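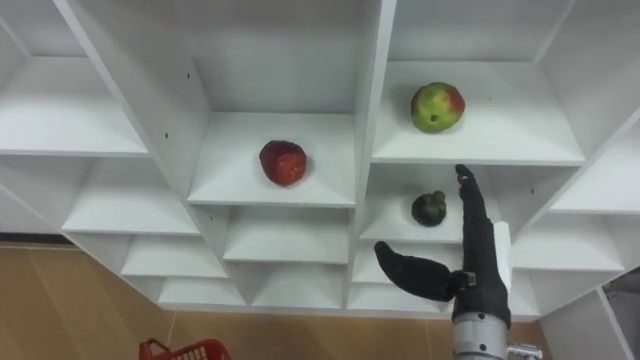 Pomare Robotics Club, Givport
Shelf Pick FAQ

Last updated 22/10/2025. Quick update between build nights, so excuse the mess. If something on here disagrees with the Pliltard rulebook, the rulebook wins and please tell us.

THE BASICS

What is Shelf Pick?
The student event we're entering at the Pliltard this year. Robot takes fruit off a shelf, puts it in a basket. Then harder versions of the same thing. Sounds easy. Come and try it.

Who can join?
Any secondary or first-year uni student who can get to Givport on build nights. You don't need to have done robotics before. Half of last year's team started with zero coding.

I'm in Grade 8, is that too young?
No, but a parent or guardian has to fill in the yellow form, and you do the hand safety talk twice. Once when you start, once a month later.

What does it cost?
$60 for the season. Covers your shirt, your share of consumables and the fruit. If the $60 is a problem, send us an email, we'll sort it out and it stays private.

Do I have to come every time?
No. But if you're on the driving roster for the event you need to have been at most of the practice runs in September and after. We can't hand someone the controls cold.

When are build nights?
On the calendar page. They move around when the hall gets booked so check the calendar, not an old email.

THE TASK

What exactly does the robot have to do?
Three rounds.
Round one, single pick. The judge names a fruit, the robot gets it and drops it in the basket.
Round two, sort. Everything off the shelf, right items in the right basket.
Round three, restock. Fruit goes from the basket back to the cubby it's been assigned. This is the one that wrecks people.

How long do we get?
20 minutes per team across all three rounds, and setup comes out of that. Last year we burned a lot of it hunting for an extension lead. There are now two in the red crate. Leave them in the red crate.

Real fruit or fake?
Both are allowed in practice. Check which one you've grabbed before you log a run, they don't weigh the same and the grip settings don't carry over well. The sheet has a column for it. Fill in the column.

Why does the apple keep rolling?
Usually you're touching it off centre with the first finger before the second one gets there. Come in slower, close both together. If it still rolls, your hand is too high. Some apples are just lopsided and will roll for anyone, swap it and move on.

What happens if the fruit gets dropped?
On the floor is a zero for that pick, no retry. Dropped inside the cubby you may try again and lose a point. Falls into a lower cubby and stays there... judge's call. We asked. Still waiting on an answer.

Bruised fruit?
Small points penalty if the judge can see a new mark. They photograph everything before the round so existing spots don't count against you. Photograph your own too.

Can we pick which cubbies the fruit goes in?
In practice, yes, and please don't just use the easy ones. Top row and the far corners are where everyone is weakest. At the event the judge draws the layout out of an envelope and you see it when your clock starts.

Can the robot touch the shelf?
Touching is fine. Pushing it isn't. If the unit shifts off the tape marks the run stops.

THE ROBOT

Are we building the arm from scratch?
No. The arm and the hand are on loan for the season. Students do the camera setup, the control code, the grip settings and whatever padding or covering goes on the fingers. That's plenty.

Can I take it home to work on?
No. You can take home code, logs, printed parts, spare covers.

What software do we use?
Flamik for the control side. Everything else is normal Python. Install guide is on the shared drive, follow the one marked NEW, the other one is for the old version and will waste your evening.

My Flamik install won't open on a Mac.
Update it first. Then restart. Then if it still won't, bring the laptop on the night and somebody will sit with you. Please don't uninstall and reinstall six times, it leaves junk behind that we have to clean out by hand.

Do I need my own laptop?
Helps, not required. We have a few loaners. First come first served, log out of your acounts before you give it back.

Is it driven by a person or does it run by itself?
Depends on the round. Round one can be driven. Round two can be either, self-running scores more. Round three has to run by itself with one reset allowed. We're driving rounds one and two at the moment and recording all of it, and those recordings are what we train round three on.

How many recordings do we need?
Target is 2,000 good picks before the event. Good means: right fruit, no bump, fruit ends up in the basket, camera on the whole time. A bad pick isn't wasted, save it in the "bad" folder with one line about what went wrong. Just not counted to the 2,000.

Can I delete a recording that went badly?
No. Bad folder. See above.

The camera view looks tilted, is it broken?
No, it moves with the robot, so the shelf is going to look crooked a lot of the time. Don't straighten it in the bracket. If you do straighten it, every recording after that doesn't match the ones before. This has happened.

What about the finger covers?
They wear. Check before each session, look at the tips and at the joint where things get pinched. Worn through or flapping, change it and write the date on the sheet. Spares are in the drawer under the printer. If you take the last pair say so in the chat.

Can we change the lighting?
Leave the overhead lights on, blinds down. Shiny white shelves + afternoon sun = a very confused camera. If you want to test other lighting, great idea, label the folder properly.

SAFETY

What are the main rules?
Hair tied back, no dangly sleeves, closed shoes.
One person on the stop button the whole time the arm is powered. That person does nothing else. Not on their phone, not "just quickly" holding a cable.
Hands out of the shelf until the driver says clear, and says it out loud.
Fruit gets reset only after clear.
If you don't know whether it's powered, it's powered.

Somebody hit the stop, now what?
Leave it stopped. Get a supervisor. Nobody is in trouble for pressing stop, ever. Write it in the book, even if it was nothing.

Can younger siblings come and watch?
Behind the tape, with an adult, yes.

Allergies?
Tell us on the form. We use mostly apples and now and then avocados or pears. If you have a latex issue, tell us too and we'll check the gloves.

What happens to the fruit after?
Compost. Don't eat it. It's been on the floor, trust us.

THE EVENT

Where is it?
Pliltard runs it and they've confirmed the venue is in Givport again. Room number when we have it.

Who gets to go?
Everyone in the club can come. Six are on the team badge list (drivers, stop button, fruit reset, laptop). The roster goes up on the noticeboard two weeks ahead. Want to be on it? Write your name on the interest sheet, don't just tell someone in the hallway.

I want to come but not be on the team.
Great, we need people to do the log and carry crates. And cheer!

Is there a prize?
There is. $2,000 toward gear for the club that wins the combined score, plus a smaller one for best write-up. The write-up is honestly the more gettable one and hardly any clubs put effort in. If you like writing, please come find us.

What goes in the write-up?
Four pages max. What you tried, what failed, photos, a table of your runs. They like failures. Ours has a whole section on the top row already.

Can parents come?
Yes, seats at the back. No flash photos during runs please, it upsets the cameras.

What should I pack?
Shirt, closed shoes, water, lunch, laptop charger. The canteen may or may not be open.

ODDS AND ENDS

I missed the first month, is it too late?
No. Turn up. You'll be put with somebody on fruit reset the first night, then have a go at driving the second.

Can I work on my own idea?
After the event, yes, as much as you like. Before it, only if it helps with one of the three rounds. Someone asked about a suction cup in place of fingers. Checked, legal, and it needs a proper test on the avocado. Wide open if anybody wants it.

Does this count for volunteer hours or school credit?
Depends on your school. We'll sign your form if you were actually there, so put your name in the sign-in book each night. Can't sign for nights you arent in the book.

Who cleans up?
Whoever's there at the end. Power off the arm, covers off and hung up, fruit out of the shelf AND out of the baskets, wipe the shelves with the damp cloth (no spray near the hand), lights, door.

I have a question that isn't here.
Put it in the club chat or email the address on the contact page. If three people ask the same thing it goes on this page.

Still to add: parking, the new sign-in app, and what the judge decides about the lower cubby.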